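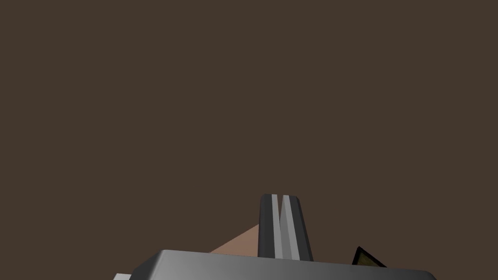 The software group at Nisomstead has spent most of the past year on a part of its system that customers rarely see. It is called Stulik, and it sits between the motion planner and the gripper controller, deciding whether a planned grasp should go ahead.

"The planner used to have the last word," says the engineer who leads the work. "It would produce a path, the path would be legal, and the arm would run it. Legal and sensible are different things."

Most of the testing is done in simulation. Each night the group runs 1000 short episodes with simple shapes on a plain brown surface, seen from a camera that looks out past the gripper. The engineer says the bare setting was a choice.

"We started with textured tables and clutter, and when a grasp failed we couldn't tell which part of the stack to blame. So we took everything out. Now if perception gets the slope of a block wrong, I know it got the slope wrong."

Sloped faces have been the main trouble. A flat-sided box gives the fingers something to close on, but a wedge can slide as pressure builds. Partial views make it harder - from the hand, the near side of an object is often hidden by the finger or the gripper body. Stulik keeps up to 4 guesses about the hidden shape and rejects any grasp that works for only one of them.

That check takes around 36 milliseconds, which the engineer considers acceptable. An earlier version was slower and held up the planner. The fix was to stop recomputing collision meshes that had not changed.

"It was a caching bug, really. We had been talking about new hardware for weeks."

The logging tool came from a second team at Ornudgate, which uses the same controller. It replays a failed episode with the planner's decisions lined up against the camera view. It is named Nouri, and the engineer says it gets opened more than anything else the group has built.

Moving to the physical arm is still ahead. There are 2 open problems, both in the force control loop, and the group wants them closed before December.

"Simulated contact is too polite," the engineer says. "The friction number is whatever we typed in. I expect to spend a good while retuning once we have a real finger touching a real block."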